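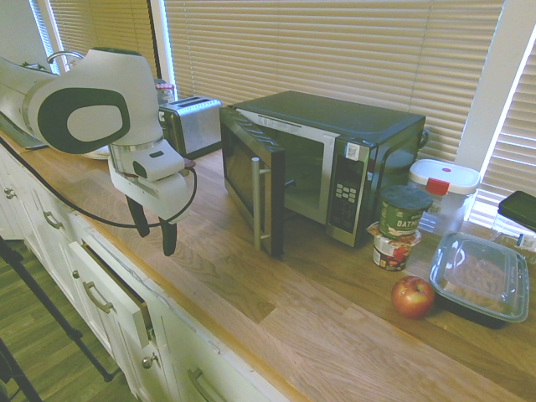 Toaster end of the counter, by the window.

Tuesday, finish tests, second round

Picking up from the last entry. The three finishes on the test boards have had their full cure and I started on stains this morning. Boards are beech offcuts from the Phelan job, all out of the same plank, sanded together through 100, 150 and 220. One strip on each board was taken up to 300 to see if a tighter surface takes less oil. It does, on all of them, and the color comes out paler too.

Board A is the Wirkov hardwax oil, two thin coats, buffed off after 15 minutes. Board B is Bavari tung oil cut half and half with citrus solvent for the first coat, then straight for three more. Board C is plain mineral oil with the beeswax paste we cook up ourselves, which is what most people already have at home and what they will go back to when the good stuff runs out.

Setup for stains: coffee, red wine, beet juice, yellow mustard, vinegar and plain water. A teaspoon of each, watch glass on top, wiped after ten minutes, one hour and four hours. Same cloth type for all, no soap until the end.

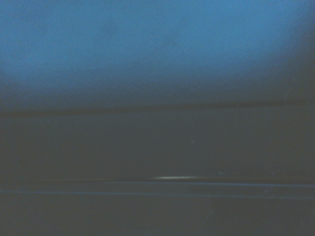 Results so far

Ten minutes: nothing on A. B has a slight dull patch under the vinegar. C shows a ring from the coffee and the mustard has already gone in.

One hour: A has a faint yellow from the mustard, gone after a wipe with dish soap. B is holding better than I expected, beet is a pale pink and the wine is barely there. C is a mess. The water spot raised the grain enough to feel with a fingernail.

Four hours: A kept the mustard. B kept the mustard and some of the beet. C kept everything. I put all three on the shelf by the door, where they get daylight, and will look again on Friday. Mustard usually fades in the sun and I would like to know how much.

Also did the hot mug on a separate corner of each. White haze on A that went away by itself in an hour. No mark on B. Wax on C softened and took a print of the mug base.

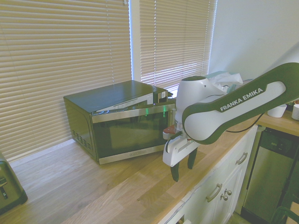

Microwave on the butcher block, in front of the blinds.

Coverage and cost

Weighed the tins before and after. Working from the test boards, a 300 ml tin of the Wirkov should do one kitchen run of ordinary length with two coats and leave a little for touch-ups. The tung oil goes further per coat but needs twice as many, and the wait between coats is a full day in this weather. That matters more than the price of the oil.

Plarerar sent the quote for having the long tops finished at their place: 2,995 with delivery both ways. That is for a sprayed film finish. It will beat all of ours on stains. It also can't be patched when somebody drags a pan across it, and it has to come off the cabinets to be redone. Leaving it as an option on the sheet, no decision.
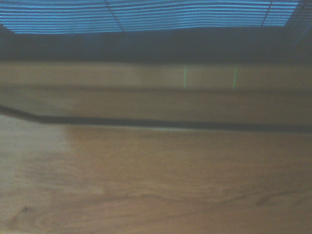 Wood surface and blinds, close up, soft focus.

To do

Repeat the mustard on the strips that went to 300 grit, the spots today were all on the 220 side.

Underside coats. The first-round board finished on one face only has cupped by almost 2 mm. From now on every sample gets both faces and the end grain, with an extra coat on the ends.

Try A with a third coat on the area next to a sink cutout. Seal the cut edge first and let it sit overnight.

Order more citrus solvent, the can is down to the last inch. Oily rags went flat on the rack outside to dry, not in the bin. The lid on the open Wirkov tin is bent and doesn't close all the way - decant into a jar before it skins over.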